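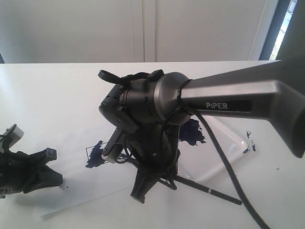 4 min read

The Vumel Pregnancy and Feeding Pillow
by Plister

If you've found your way to us at three in the morning with one hip gone numb and the other thinking about it, hello, and come in. The Vumel is the long, curved, squashy pillow we started making after my second pregnancy, when I was sleeping (or lying there being cross) with every cushion we owned wedged around me and my husband on a strip of mattress about as wide as an ironing board. It began as a bump pillow, and then the baby came and it carried on as a feeding pillow, so we've made it properly for both jobs ever since.

The shape is a gentle C, 145 cm along the outside curve. We did try a full U early on, the sort that goes round both sides of you, and it was lovely until you needed a wee, at which point you had to climb out of it like a bath. With the C you hug the front, tuck the lower end between your knees, and let the middle take the weight of the bump. When you want to turn over you can drag it across with you, or turn your back to it and lean. Some people like to put the thick end under their head as well, but I'd keep your own pillow for that, as most of us have firm views about our own pillow.

The filling is hollow fibre in a soft cotton inner, and there's a short zip near the thin end so you can take some out or put more in. People do vary on this! Chiyo Morikawa, who sews our inners, likes hers packed so firmly you could stand it up in a corner, and I like mine floppy enough to fold. We send a 400 g bag of extra filling with every pillow and you can leave it in the cupboard until you need it. Most pillows flatten a bit with heavy use, and a couple of handfuls around the middle usually sorts it out.

Covers come in three colours: Oat, Slate and a soft green called Moreira, which Renji Sugiyama named when he mixed it and has declined to explain. They're 200 thread count cotton percale, cool to the touch, with a zip that runs the full outside edge so you aren't wrestling the thing back in like a duvet. Wash at 40 and dry on the line if you can, or on low in the dryer. The inner can be washed too, on a gentle cycle, although it does take up the whole drum and needs a good long day to dry through. A spare cover is well worth having once there's a baby about, for reasons you'll find out soon enough. 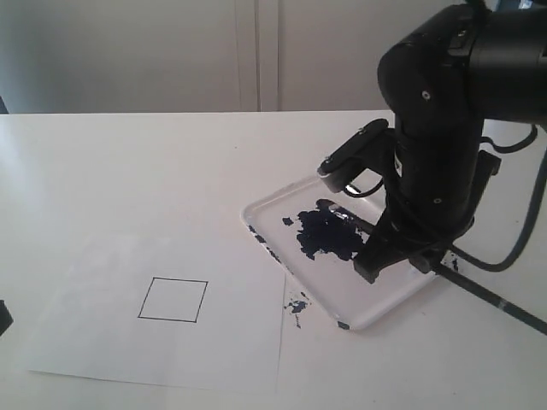

Gripper and brush handle at a white tabletop.

Using it after the baby arrives

For feeding, sit well back, wrap the pillow round your middle with the thick part at the front, and fasten the two ends behind you with the ties. The idea is to bring the baby up to you so that you aren't hunching down, and your shoulders will thank you by about day four. It works for bottles and for breastfeeding, and Tatsuya Mizuno wrote to tell us he wore his round the kitchen for most of a winter with his son dozing on the front while he read the cricket out loud to him. (Do keep an arm round the baby, please, even if you are only reading the cricket.)

Please don't use the Vumel in a cot, crib or Moses basket, and never leave a baby sleeping on it or propped against it, even for a minute. It isn't a sleep product for babies and it shouldn't be in your bed if the baby is. If you feel yourself nodding off during a feed, pass the baby over or pop them down flat on their back in their own space. If you have pain in your pelvis or hips that a pillow isn't touching, do mention it to your midwife, who can refer you to a physio.

Sizes and details

Length along outside curve: 145 cm
Filling: hollow fibre, adjustable
Extra filling: 400 g bag included
Cover: 200 thread count cotton percale, removable
Colours: Oat, Slate, Moreira
Ties: cotton tape, stitched at both ends

Which one should I order?

There's only the one size, which makes it easy. If you are quite tall, you might like the Musex knee wedge to go with it, a small firm cushion that buttons on to the lower end and gives your feet somewhere to rest. We sell it separately and it fits every Vumel we've made.

Delivery and returns

Pillows are rolled, not vacuum packed, so the parcel is fairly big and won't go through a letterbox. Give it a good shake and leave it overnight to fluff up. If it doesn't suit you, send it back within 30 nights, slept on or not, and we'll refund you. Slate covers are out of stock at the moment and will be back in September, and you're welcome to order a pillow in Oat now and add the Slate cover later without paying postage twice. Just put a note in the box at checkout.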